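11/14/10

Baking day, or it was supposed to be. I got as far as putting things out and then spent half the morning wandering between the counter and the dresser, because I wanted the candies sorted before I started on the dough. It's the Trosier cookie recipe again, the one I clipped back in May and still haven't made the same way twice. It wants the oven at 350 and I swear ours runs hot, so I'm going with less this time and we'll see! 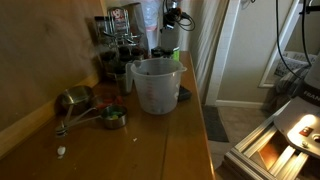
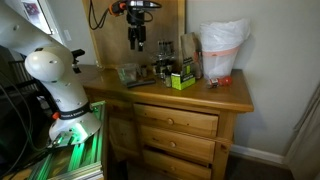
Anyway, I've decided the flour needs to live somewhere else before the holidays. I drove all the way to Zemville for a decent canister and came home with vanilla and a dish towel – typical me. Dough goes in the fridge tonight, cookies tomorrow. Must remember butter.

Comments (3)

bakergal70: Go lower on the oven! Mine always burn on the bottom with that recipe.

pinecone: Try Brannigan for canisters, they had some by the door last week.

mo_in_the_kitchen: did you ever find the dish towel a home lol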